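Peel-and-Stick Wall and Surface Coverings: Frequently Asked Questions
Wurkance Interiors Supply
Last updated 22/04/2026

Ordering and quantities

How do I work out how much wallpaper I need?
Measure the width of each wall at the widest point and the height at the tallest point. Divide the total width by the roll width and round up. This gives the number of drops. Multiply the drops by the wall height plus one full pattern repeat, then divide by the roll length. Do not subtract for doors or windows unless the opening is wider than one full drop.

Can I mix rolls from different batches?
Not on the same wall. Batch numbers are printed on the end label. Shade differences are small on the roll and obvious at a seam. If you have to use two batches, change over at an inside corner.

Which patterns are hardest to line up?
Large repeats crossed by thin lines. The eye follows a line across a seam and picks up an error that it would miss in a scattered motif. Allow one extra repeat per drop for these.
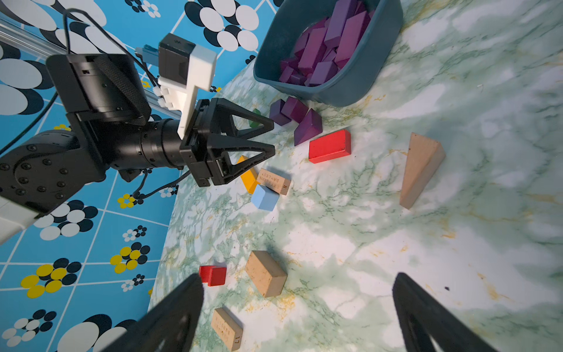
Offset-match patterns need more again. Every second drop starts half a repeat lower, and the offcut is usually too short to reuse. The Haruna range is straight match. The Pulleo range is offset match except where the label says otherwise.

Surface preparation

What can the film be applied to?
Sealed drywall, primed plaster, melamine, painted metal and glass. Bare wood, bare plaster and textured paint are not suitable.

How long should new paint cure?
14 days for water-based paint. Oil-based paint takes longer; test a hand-sized patch in a low corner, leave it overnight and check for lifting.

Do I need a primer?
On matte paint, yes. Liment sealing primer is the one we stock. One coat, rolled thin, and let it dry fully. Flat paints with a high chalk content may need a second coat.

What room temperature is required?
Between 68 and 76 degrees Fahrenheit during installation and for the following day. Below that range the adhesive does not flow into the surface. Above it the film stretches when pulled and later shrinks back, which opens the seams.

Installation

Should seams be butted or overlapped?
Butt the seams on walls. Overlap by the width of a pencil line at inside corners only. Never wrap a full drop around an inside corner; cut it in the corner and start again from a plumb line.

My walls are not square. Where should the error go?
Into the corner that is seen least, usually the one behind the door. Kourosh Rashti asked whether the plumb line could be skipped if the ceiling looked level.
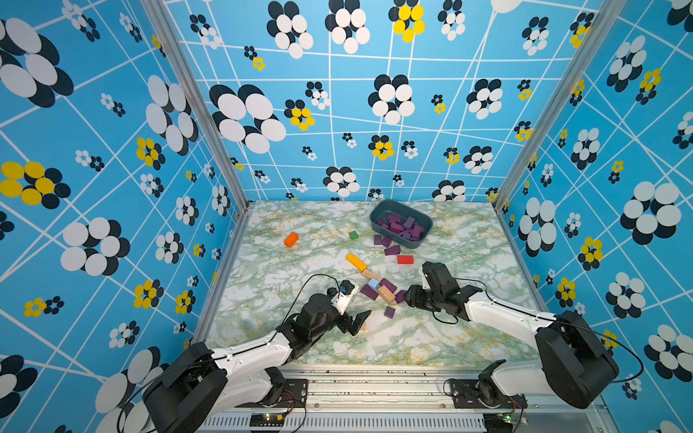 Kourosh Rashti then wrote back that he had hung the first three drops from the ceiling line and was out by the width of a finger at the baseboard, so he peeled them and started over from a plumb line. We recommend a plumb line for every wall, including short return walls.

Can a drop be lifted and reset?
Yes, within the first hour. Pull back slowly at a low angle. A drop that has been creased should be replaced.

How do I remove bubbles?
Work from the center outward with a felt-edged squeegee. Small bubbles left after that can be pricked with a fine needle and pressed flat. Do not slit them with a knife.

Marble-pattern film for tables and counters

Is it the same material as the wall film?
No. It is thicker and has a clear wear layer. Wall film used on a tabletop will scuff.

Does the veining need to be matched at seams?
Veined patterns have no regular repeat, so an exact match is not possible. Place the seam along the back edge, or overlap two sheets and cut through both along a vein.

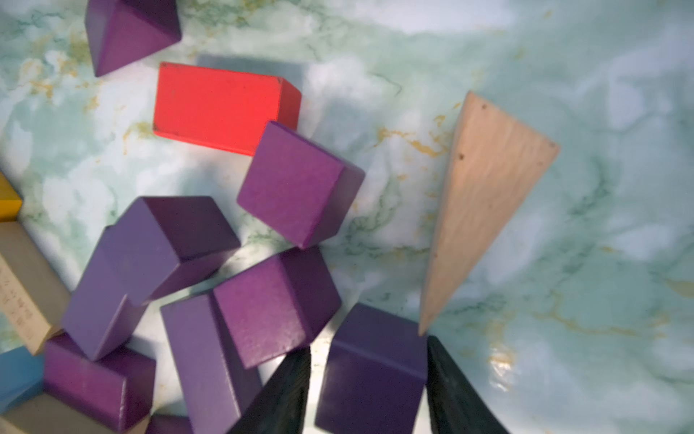 Marble pattern in green and white, with golden-yellow veins.

How is it cleaned?
Damp cloth and dish soap. No bleach, acetone or scouring powder. Wax crayon comes off with a little cooking oil followed by soap.

Is it heat resistant?
Use a trivet under anything straight from the stove or oven. Heat damage shows as a dull ring and cannot be repaired.

Returns

Can I return opened rolls?
Unopened rolls are refunded at 100 percent of the purchase price. Opened rolls are accepted only for printing faults. Send the end label and a sample that shows the fault.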